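Aug 20, 2019
Bottle task, grasp selection for left and right hand
Notebook, Mernton bench

Continuing from the last page. The goal for today is still the same: the policy should choose which bottle to take first when several are lying on their side and close together. Last week it was always going for the bottle with the most visible cap, even if another one was blocking the way of the fingers. I changed the sampling of the training clips and started again from the Flostach weights, the old ones and not the October set from last year, which I do not trust for the right hand.

Setup is the green mat, bottles orange, all horizontal. I did not fix their positions with tape this time. The hand-made positions we used before are too regular and I think the network has learned them by heart. The left side uses the gripper, the right side uses the multi-finger hand, so the two arms do not have the same action space and I keep two separate output heads. It would be nice to have only one, but Trulutdale style sharing of the heads gave me worse closing of the thumb and I have no time to find out why.
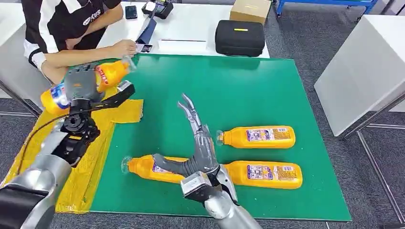 Left gripper with one bottle lifted, right hand open above the place where the two lower bottles meet.

The difficult case is the right hand. When two bottles lie end to end, the head camera can not see the place between them as soon as the hand comes over it. In the attention maps the network is then looking at the cap of the left bottle and at the label of the right one, and the predicted grasp point falls in the middle, where there is nothing good to hold. I call it "middle grasp" in the log so we can search for it. In the old run, middle grasp was the most frequent error. With the new sampling it is less, but I still want to see it in more positions before I write this as a result.

What I changed, so I can repeat it:
- 296 training clips, the same ones as before, but the clips with two bottles in one line are shown more often
- history of 2 images for each camera, before it was only one
- wrist camera is never dropped out, head camera is dropped out sometimes
- the Albers filter on the wrist torque is off, it was hiding the first contact

I believe the third point is doing most of the work. If the head view goes away during training, the network must learn to use the wrist view for the last part of the motion, and this is exactly the part where the head view is bad. I have to test this alone with the other changes removed. It needs up to 14 hours for one training, so it must run over night.

The wrist view brings its own problem. When it is near, the bottle takes most of the image and there is very little else to compare with.

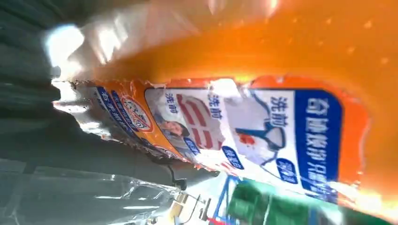

The depth estimate becomes unstable in such a situation. The plastic is translucent and shiny, the light goes through it, and the estimator makes a hole in the surface where the bottle is brightest. For the moment I am masking all the saturated pixels before the estimator and filling them from the neighbors. It is not elegant but the jump in the distance value is smaller. The printing on the label helps, because it has a lot of edges. On the plain orange parts there is almost no texture and I would not believe the number.

One idea: give the network the crop of the label only, and let it find the long axis of the bottle from the direction of the text. The text does not need to be read, only its direction. I am afraid it will not work with a different product, where the label is short or goes all around. Maybe as an extra loss and not as an input.

Other notes:
The gripper opening value in the log is inverted compared to the one in the controller. I lost a good part of the morning with this. If you plot it, use one minus the value.
The clips up to number 63 have the old time stamps for the wrist camera. Please do not mix them with the rest without the correction script.
The yellow sheet is not in the object list and the segmentation sometimes joins it with a bottle. I added it as background class, need to check the masks by eye.

To do next: run with head dropout only, run with sampling only, compare the middle grasp count for both. Also ask if we can have a bottle shape that is not orange for the last test.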